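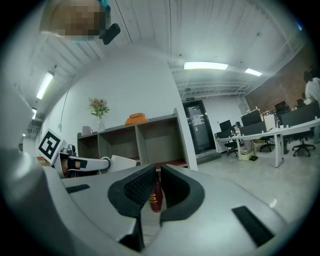 Why do big rooms have long tube lights on the ceiling?

Long tubes spread their light out over a lot of space, so one row of them can light up a big room without leaving dark patches.

Look Up! Ceilings and Tube Lights
by Noemi Wojcik for the Plurncombe Kids' Pages

Most people look at the floor of a big room. Or the stuff in it. Tables, shelves, people. Today we look UP. School gyms, workshops, stores, the back part of a hardware store where they cut the wood – same kind of lights over and over. Long, thin, white.

They're called fluorescent lights. Say it: floor-ESS-ent. Hard to spell, everyone gets it wrong, me too. The U comes before the O.

What's inside the tube?

Not a lot! A tube light is a glass pipe, closed at both ends. Almost all the air gets sucked out at the factory. Then in goes a little bit of gas and a teeny bit of a metal called mercury. Some of the mercury turns into vapor, a kind of gas that floats around inside.

On the inside of the glass there's a coat of white powder. That's why a tube looks milky even when it's off.

At each end, little metal pins. The pins plug into the lamp holder and the electricity comes in through them.

How it lights up

Quick version.

You flip the switch. Electricity runs through the gas from one end to the other. It bumps into the mercury. The mercury gives off light – but a kind your eyes can't see. It's called ultraviolet, or UV. The sun makes it too, and it's what gives you a sunburn.

The UV hits the white powder. The powder soaks it up and glows. THAT glow is the light you see. So the powder is doing the job you notice and the gas is doing the job you don't.

The powder has a name, phosphor. Different powders make different whites. Some are a bit yellow, like a lamp at home. Some are bluish, like a cloudy morning.

Why so long?

Try this. Get a small flashlight and a dark room. Hold your hand near the wall and shine the flashlight at it. Sharp shadow, right? You can see every finger.

Now do it under a long tube light, maybe at school. The shadow goes soft and fuzzy. Light is coming from the whole length of the tube, so some of it sneaks around your hand from one side and some from the other.

Soft shadows are good when you're working with your hands. You can see what you're doing even when you lean over the table.

Tubes come in different lengths. A really common one is 4 feet, maybe as tall as you are. They come in different fatnesses too, and the fatness has a code. A T5 tube is five eighths of an inch across, skinnier than a broom handle. T is for tube. (Somebody kept that one simple.)

In the picture at the top, find the long bright tube near the middle of the ceiling. Then the shorter one to the right of it. Then go down the left side, where there's another tube and two smaller lights, and the last one is tiny. Five lights in all. The tiny one is a good clue about how the room goes on.

Why paint a ceiling white?

White bounces light. Black swallows it. A tube sends light out all the way round, not just down, so a lot of it heads for the ceiling first. If the ceiling is white, most of that light comes back down to where people need it. If the ceiling is black, it's gone.

Same goes for white walls.

Try it with two sheets of paper. One white, one black. Hold your flashlight so it shines on the paper, and put your other hand close by in the dark. White paper – your hand lights up a bit. Black paper – hardly anything.

And the beams?

Beams are the long strong parts that hold a roof up. In a house they mostly hide behind a flat ceiling. In a lot of bigger buildings they're left out where you can see them, with panels running between. It saves money and it's easy to get at things when they need fixing. Also handy for hanging lights from.

Some words for your list:
Beam – a long strong bar that carries weight
Panel – a flat piece that covers a space
Column – an upright part, goes up and down like a tree trunk
Fixture – the holder the light sits in

Color needs light

A glossy red bottle in a room with good lights looks red. Turn the lights off and it has no color you can see. The white light has lots of colors mixed in it. The red bottle sends the red part back to your eyes and keeps most of the rest. A gold and white label sends back a lot more, so it stands out against the red. Label makers know this trick very well.

Next time you're in a store, pick a shelf and squint. Which lables do you see first? Write them down, then ask someone else to try.

Do they flicker?

Old ones do. House electricity goes back and forth really fast, and the light goes with it. In countries where the power swings 50 times a second, an old tube gets brighter and dimmer 100 times a second! Too quick for most people to notice. Newer fixtures are much faster still, so they look steady.

If you ever hear a tube light hum, it's the part that controls the electricity. It's called a ballast. Big word, boring box.

When a tube is getting old the ends can go dark and smudgy, and it may blink when you turn it on. Time for a new one.

Be careful!

Remember the mercury? It's poisonous. Just a tiny bit in each tube, but still. So if you find a broken tube:
Don't touch it.
Walk away from it, and take the dog with you.
Go tell a grownup.

Old tubes don't go in the kitchen trash either. There are special places that take them. Ask a grownup to look up the one near you.

Are they going away?

Slowly. A lot of places are switching to LED lights. No mercury in them, and they use less electricity. Funny thing is, many LEDs get made in the same long tube shape, so they fit where the old ones were. From the floor you might not be able to tell which kind you've got.

Things to do this week

Draw the ceiling of one room at school. Just the ceiling. Put in the lights, the beams if there are any, vents, sprinklers, whatever's up there.

Then ask somebody who sits in that same room to draw it from memory, no peeking. Put the two drawings side by side.

Send them in if you want, we'll hang up as many as fit. Next one of these comes in August and it's about doors.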